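Visit to Dumlao, Monday 18th July

Dumlao makes plastic household goods: colanders, storage tubs and, in the building we were shown, shopping and fruit baskets. There were 24 of us on the visit. We were met at the gate by Anong Intarasuk, who runs the basket line and took us round herself.

The moulding hall comes first. It is loud and you are given ear plugs at the door. A basket body comes out in one piece, slots and all, and the handle is made on a separate machine. Anong said the mould for the body weighs over 900 kilos and takes most of a morning to change, so they run one colour for several days before switching.

After that we went upstairs to the sample room, which is quieter and where most of the questions got asked. Baskets are tried out there with fruit and tins before a new shape is approved.
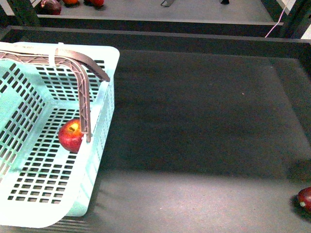
The slots are kept small so that grapes and cherries stay in. The older range, sold as Flollolar, had wider gaps and shops complained. Someone asked about handles snapping, and Anong said the lattice pattern saves plastic — a solid handle was heavier and no better in their load tests. Folding handles also mean more baskets to a pallet, 68 against 31 for the fixed kind.

Lunch was in the canteen and was fine. The packing hall was shut for cleaning in the afternoon, so we saw it only through the window.

The tour is free but has to be booked. Parking is on the Sison side of the road, and the bus stops there too.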